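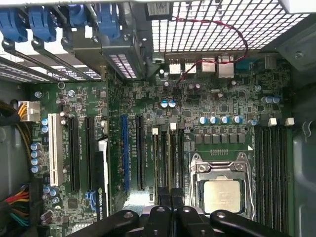
Why doesn't the robot just remember where everything is? A girl of nine asked us this after she read our page about factory robots, and she added that her little brother can find the cookie jar in the dark, so a robot should be able to do it too. This is a very good question. We at Kirholm have worked on it for a long time, and in this text we will try to answer it.

There are robots which do exactly what she says. They remember. A person shows the robot one place, and then another place, and the robot goes between them all day long. Such a robot is fast and it does not get bored. But it has one big problem. If you push the thing it works with to the side by the width of your finger, the robot will still go to the old place. It will close its fingers on air, or it will bump into something.

Think about brushing your teeth. You don't remember that the toothbrush is so many inches from the door. You look, you reach out, and while your hand is moving you look again. If your sister moved the cup, your hand goes to the new place. You correct yourself many times, so quickly that you do not feel it.

We want our robot to do the same thing. The robot is called Ojo, and the project it belongs to is called Jiven. Ojo has an arm and, at the end of the arm, a gripper. A gripper is the hand of a robot. It has two black fingers that can open and close. Close to the gripper there is a small camera, so when the arm moves, the camera moves also. It is a little as if you had an eye on your wrist. Try to imagine that! You would see your own fingers all the time at the bottom of everything you look at. When you come near to a cup, the cup becomes bigger and bigger, until you see nothing else.

An eye on the wrist is very useful for small things, and the inside of a computer is full of small things. Maybe you have seen a desktop computer with the side open. There is a large flat green board with many parts on it. Some of them are long narrow slots, where other parts can be pushed in. There are also wires, and they are soft and go where they want. For a robot this is a hard place to work. The fingers need space, and the parts stand close to each other. Also the metal shines, and a shiny thing can look different each time the arm moves a little.

How does Ojo learn?

First, a person moves the arm and does the job with it. The computer saves what the camera sees, and it saves also how the arm moves in the same moment. One time from beginning to end is called a demonstration. It is a long word, but it only means "showing how." For this study we collected 2000 demonstrations. It took us the whole winter, and two of us had a sore shoulder by the end of it.

After this a program looks at all the demonstrations, again and again. It tries to guess: when the camera sees this, how did the person move the arm? In the beginning the guesses are terrible. The program compares its guess with what the person did, changes itself a very small bit, and guesses again. This part is called training. Nobody writes a rule such as "go left when you see the blue part." The program has to find its own way to connect the seeing and the moving.

Then comes the part we like best, the testing. Now the person takes the hands away, and Ojo must move alone.

We do not want to test only inside the computer case. If Ojo can work in just one place, we cannot be sure what it has learned. So there is a second place, a large gray board that stands upright, with a long metal rail above it. Many shapes stick out from the board. There are narrow holders with a slot in them, there are frames that look like empty picture frames, and there is a square box which is open on one side. The job with the holders is easy to explain. A thin metal strip stands in a slot. Ojo must take the lower end of it between the fingers, pull it out, and later put it back in.

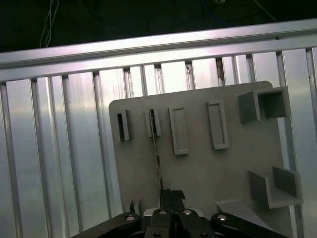 Putting it back is much harder than taking it out. You can feel the reason if you take a key and a lock. To pull out the key you only pull. To put it in, the key must be in the right place and also turned the right way, and if one of these is a little wrong, it stops at the edge. A person feels the edge and wiggles the key. We did not teach wiggling. Still, in many demonstrations the person wiggled without thinking of it, so the wiggle was in the examples and Ojo learned it from there. We were surprised when we first saw it on the board.

We made 500 tests in which we changed something before each start. Sometimes we changed the light. Sometimes the arm began from a strange position, far to the side. Ojo was good with the arm positions and much worse with the light. When a lamp made a bright spot on the metal, it often stopped near the slot and moved forward and back, forward and back, as if it could not decide. We think that the bright spot looked to it like the edge of something. We cannot ask Ojo, so this is only our idea, and we have to check it with more tests.

One more result was important for us. Before training we took away all demonstrations where the person made a mistake and then repaired it. We thought that clean examples must be better. But the robot trained in this way became worse! It knew only how a perfect job looks, and when it was a little bit wrong, it had never seen how to come back. So we put the repaired mistakes into the training again.

Now you can try something at home. Ask a grown-up first. Close one eye and put the cap on a marker. Then do it again while a friend moves the lamp, and then with thick winter gloves on. Write down how many times you miss. If you want, make the same test with both eyes open and compare the numbers.

Words from this page

Gripper: the hand of a robot.
Demonstration: one time when a person shows the robot the whole job.
Training: the time when the program guesses and improves its guesses.

In April the Jiven group will bring a part of this work to the children's library in Brosgate. We are still looking for good questions to answer there, so please send us yours.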